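Home Projects Garage Notes About Archive Contact

The corn incident, or why my gripper stopped knowing when to quit
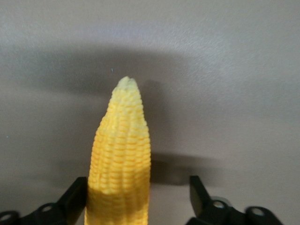

So I promised a post on the pick-and-place fault back in November and then got sidetracked by everything else in my life, sorry! A few of you wrote to ask if I'd given up on the arm. I hadn't. I was mad at it, and we were taking some time apart.

Quick catch-up if you're new. I've been teaching a small arm to pick up pretend groceries and put them in a bin. The controller is a secondhand Anditz board I got from a surplus place in Clirascombe (bad parking, great shelves), and the control code is my own mess, which I named Pomdale after the street I grew up on. The corn is my favorite thing to test with. It's round enough to roll, it tapers so it wants to squirt out of the fingers, and the bumps give you some grip if you land on them right. If the arm can do corn, it can do most of the bin.

For a couple of weeks it could do corn! I'd come down before work with my coffee, start a run, and just watch it go. Then one evening I heard the motor in the gripper making a noise I can only call a whine with a growl under it. The fingers had closed on the cob and just kept closing. The arm lifted, swung over to the bin, and the fingers were supposed to open. They didn't. It went back for the next pick still squeezing the first cob and drove the whole business straight down into the table.

I did the dumb thing next. I reached in. The arm had stalled, it looked stopped, and my brain said stopped means safe. I had my thumb and one finger on the cob when the gripper finally let go and snapped open, and it caught the side of my thumb on the way. No blood, but I had a purple nail to show off for a good long while. The stop button was right there on the bench, on the far side of the laptop, and I would've had to stretch across the arm to hit it. Think about that layout for a second. I sure did, with a bag of frozen peas on my hand.

Okay, the actual fault. My grip routine closes the fingers until the motor load goes over a limit, and then it holds. I'd set that limit to 700, on a scale that tops out at 1000, and it had been fine. What I forgot is that I'd swapped the gripper cable earlier that same day, and the new one had a connector that wasn't seated all the way. The load reading was dropping out. When it dropped out, the board handed my code the last good number it had, which happened to be 29. So as far as Pomdale knew, the fingers were closing on thin air, very gently, forever.

And the open command? Same cable. It went out, didn't get there, and sat in a retry queue until the connector wiggled back into contact. I'm pretty sure what wiggled it was me, grabbing the corn.

I went through the log that night and it's all in there, the same value line after line after line. A real load reading jitters. It's never the same number that many times in a row, and if I'd had even one check for a frozen value I'd have caught it before the first lift.

So what I changed:

- If the load reading repeats too long without moving, the arm stops and cuts power to the gripper.
- The close move has a 2 second timeout now. No load by then, it gives up and complains at me.
- Old commands get thrown out. If "open" doesn't go through, it does not get to show up later as a surprise.
- The stop button moved to the front edge of the bench, on my side, and the cable has a zip tie right behind the connector.
- Hands stay out until the power switch is off. Off off, with the light out.

That last one is the hard one, I'll admit. When something's jammed you want to just grab it - I caught myself leaning in again two days later.

I also ordered a softer set of finger pads from Ratanaporn, the little parts shop I've mentioned before, and they're still in the mail. I'd like to try the limit lower once they're on. If any of you have run soft pads on something bumpy, tell me where you ended up, and whether you had to redo your whole grip routine, because I'm really hoping not to.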